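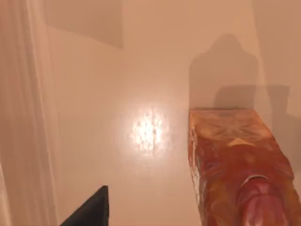

Pop duo Lurnis will release its second album in July, the Starumitz label said on April 28, 2020. The record is called "Hafstein" and has eight songs, five of which the pair wrote last winter. Fans got a first taste on Monday night, when a short clip of the opening track went up on the duo's page and drew more than 3000 comments before breakfast. Many of them were about the new look. The neon of the first album is gone, and in its place come soft peach tones and long folds of sheer, pale fabric like those at the top of this page.

The label would not say if the slow third song is about last year's very public breakup, which fans have been picking over for months.

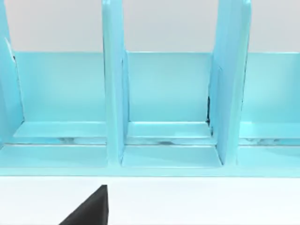 It did confirm that the summer concert in Grurkitberg is off for now. All 1619 tickets sold so far stay valid for a later date, and buyers who want their money back can ask for it at the place where they bought them. The first single comes out two weeks ahead of the album.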